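Fliren Tollulis 15, coque open

Je vous la présente comme je la présente au ponton, sans grand discours : la Tollulis 15, c'est la petite coque que je sors quand j'ai deux heures devant moi et pas envie de préparer quoi que ce soit. Quinze pieds, une console, deux coffres étanches à l'arrière, et on file ! J'ai navigué dessus tout le mois de février sur le lac de Grilside, par clapot court, et elle passe drôlement bien (un peu sèche à vide, je vous l'accorde, mais à quatre on n'y pense plus).

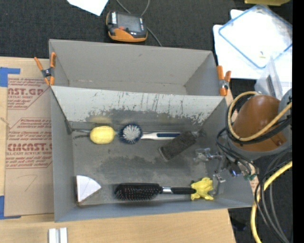 Côté moteur, elle accepte jusqu'à 40 chevaux. Moi je la préfère avec un 30, elle déjauge vite et l'arrière reste léger. Le réservoir fait 97 litres, de quoi voir venir, et la nourrice de secours se glisse sous la banquette avant.

Le taud est signé Zúñiga, il se monte seul avec 11 boutons-pression, et j'ai fini par y arriver sans jurer !

Coloris : blanc ou gris clair
Tirant d'eau : 0,30 m
Personnes à bord : 5
Garantie coque : 2 ans
Remorque en option, freinée ou non

Pour un essai sur l'eau, écrivez-moi par le formulaire en précisant combien vous serez à bord. Je fournis les gilets.

Fiche mise à jour le 21/10/2025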